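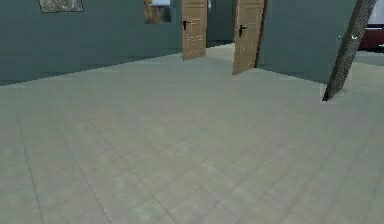

2 min read

Rooms for Robots: the practice house, so far

Every August the Juso workshop sets its machines a list of household chores, and every August I go along to see whether I can finally retire my mop. I can't. The good news is that most of the chores now happen in a simulated house, so when something goes wrong the crockery can be put back with a key press. I wish mine had that.

The gallery starts with the hallway, and with one picture in it. More rooms will join as the team finishes building them.

The hallway (at the top of the page)
Big grey tiles, two wooden doors standing open, and a great deal of floor to get through before you reach either of them. The chore is "go through to the next room and sweep it", which my nephew can do at the age of seven if bribed. Both doors have black lever handles, a kindness to anything that hasn't mastered knobs. With the doors already open, half the job has been done by somebody else, and this is also how my nephew prefers it.

The Tanari entry had 200 attempts at this chore on Wednesday. It found the gap between the doors in most of them and spent the rest making a close study of the wall. Bosman's was quicker and managed the doorway nearly every time, then swept the same patch of the next room until it was stopped. Hakel's was the most careful of the lot. It took 4 minutes to cross the tiles, and I have had plumbers like that.

Note the dark beam slanting down to the floor on the right. A person would walk round it and think no more about it. For a machine that has learned its manners from upright walls, a thing that leans is a matter for serious thought, and a broom handle makes the thinking longer.

"We ran 500 hallways before anything got a broom through," says Ayantu Hadgu, who scores the runs. "Then we moved the doors a bit and went back to the start." She gives marks out of 100, and the best score for the hallway was higher than I'd get on a Monday.

So can they do the chores yet? They can do some of a hallway, in a house where dust is a number. I've bought a new mop head.

Contact the workshop | © Juso, all rights reserved | Back to top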